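# Mollia rectangular laundry basket, white, after four months

I bought two of these in July to replace a wicker hamper that had started shedding bits of itself into the wash. I've had them in use in a four-person house since then, so this covers daily carrying, a fair bit of neglect and one fall down the back steps. I paid full price for both.

## What you get

It's a one-piece white plastic basket, rectangular, with perforated sides and a rolled rim. There is no lid, no lining and nothing to assemble. Mine came nested one inside the other with a paper band around the pair, and they took a good pull to get apart. The label gives the capacity as 50 litres. That's believable if you heap it. Filled level with the rim it holds one proper load for our front loader, or all the school uniforms plus a couple of towels.

The Flelance basket I had before the wicker one was deeper and narrower, and things at the bottom stayed there for weeks. The Mollia is wide enough that you can see most of what's in it, which I've come to think matters more than the volume.

## Carrying it

The rim is the best part. It rolls outward and down, so your fingers curl under a smooth edge all the way round, and you can pick the basket up from wherever you happen to be standing. With wet towels in it I carry it by the short sides, which keeps the load in front of me and the arms fairly straight. With a light load I hold it by one long side against the hip.

The old Flelance had cut-out handles with a seam in them, and after a trip to the line with sheets you knew where the seam was. There's none of that with this one.

It does flex. If you lift a heavy load by the long sides, the middle of the rim bows out a little and the short ends pull in. It hasn't cracked or gone white at the bends, and I've stopped worrying about it, but I wouldn't use it for carrying firewood or books. Savita Dwivedi next door has the same model and uses hers for weeding. She says damp soil is close to the limit.
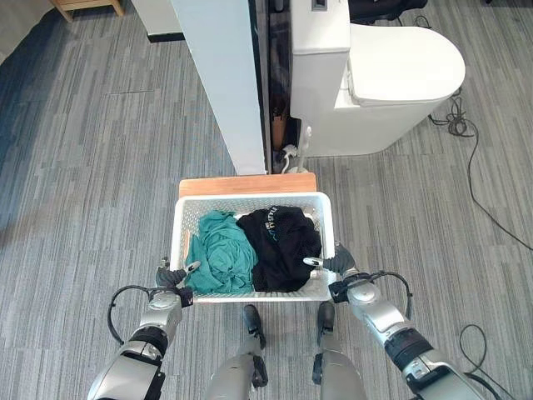
For sorting, I've ended up using one basket for clean and one for dirty, and both spend a lot of time on the floor. Half loads are where the low shape pays off. A couple of T-shirts don't disappear into it, and I can tell at a glance whether there's enough for a wash or whether it can wait another day.

The base is flat and slides on carpet without catching. On tiles it's noisier. I tried a strip of felt along the bottom edges to quieten it, and the felt came off the first time it got wet, so I've left it alone.

## The holes

The perforations are small, and I've had mixed results with them. Air gets through well enough. Gym gear left in overnight comes out no worse than it went in, and I couldn't say that for the wicker. Baby socks stay inside too, as do hair ties and most pegs.

The trouble is lint. It collects on the inside of the mesh, mostly in the corners, and a dry cloth just pushes it further into the holes. What works is taking the basket outside, turning it upside down and going over it with the hose. I've done that twice. An old dish brush helps with the corners.

Being white, it shows everything else as well. New jeans left a blue smudge on one long side that took bicarb and some rubbing to get off, and there's still a faint trace of it if you know where to look. It also comes in grey, and if I were buying again I'd get one of each and keep the grey one for dirty things.

## Storage

This is the weak point. It doesn't collapse and it doesn't fold, so it needs a spot. Two nested together take up little more room than one, but ours are hardly ever both empty at the same time. If your laundry is a cupboard in the hallway, measure the shelf first. Mine fits on top of the dryer with the long side facing out and nowhere else.

I did look at the Botow collapsible one in the shop. It folds down nearly flat and the idea is a good one, but the folding section in the middle felt loose when I pushed on it, and the handles were thin. For a unit or a caravan I'd probably put up with that. The Rawat was the other option, a much stiffer basket with a metal frame. It was heavy before anything went into it.

## The fall

In the third month, one of the baskets went down the back steps onto concrete with a load of damp towels in it. It landed on a corner. There's a scuff there now and the rim is slightly rough for the width of a thumb. I took the worst of it off with fine sandpaper so it wouldn't snag on anything. No cracks that I can find, and it still sits flat.

## Would I buy it again

Yes, in grey. It's a plain basket with a comfortable rim and sensible proportions, and it has held up to more than I expected from something this light. I'd take it over the Flelance for anyone who carries washing any distance, and I'd steer people with no floor space towards something that folds.

Four out of five. I took the point off for the lint.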